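I moved to Vatton in April with 8 boxes of books and nowhere to put them. I had sold the old bookcases because the movers charged by weight and the cases weighed more than I wanted to pay for. The books came anyway. There were up to 2,000 of them before the move. I got rid of a lot, but I still haven't finished.

My first rule was that anything I hadn't opened in 4 years had to go. That rule lasted one evening. I found a paperback history of the Stistska canals that I had never read past the first chapter, sat down on the floor, and read most of it. It's still here.
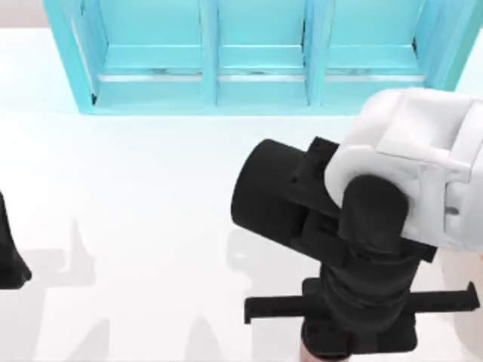 *Turquoise shelves, three compartments, white table.*

The second rule worked better. I sorted by whether I could get the book again without trouble. The library on Ugwu Street has a good fiction section and is open late, so most of the novels went. Cookbooks stayed if they had my notes in them. Travel guides went, except one for Jirniment with a bus schedule tucked in the back from a trip I liked.

Selling them was slow. The used bookstore takes one bag per visit and pays in store credit, which doesn't help someone trying to own fewer books. I took the credit twice and came home with more books both times. After that I gave the rest to the library sale and stopped going.

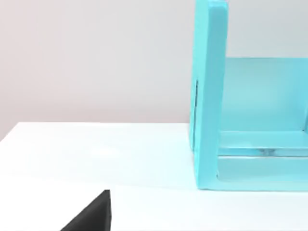

I'm down to 1,000 now, and that's my limit for this apartment. Anything new means something old leaves. So far I've kept to it by borrowing more and by not walking past the bookstore on the way home from work.

How to arrange them is still open. I tried alphabetical by author and could never find the big art books, because they only fit on their sides. Grouping by subject is better, but I have a pile of essays that could go anywhere.

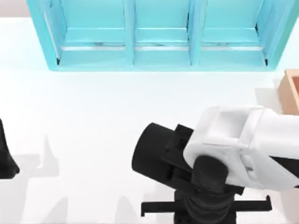
*Three compartments side by side, with two dividers.*

For now the essays are next to the bed. The canal book is there too, with a grocery receipt marking my place. I have two chapters left, and then I have to decide about it again.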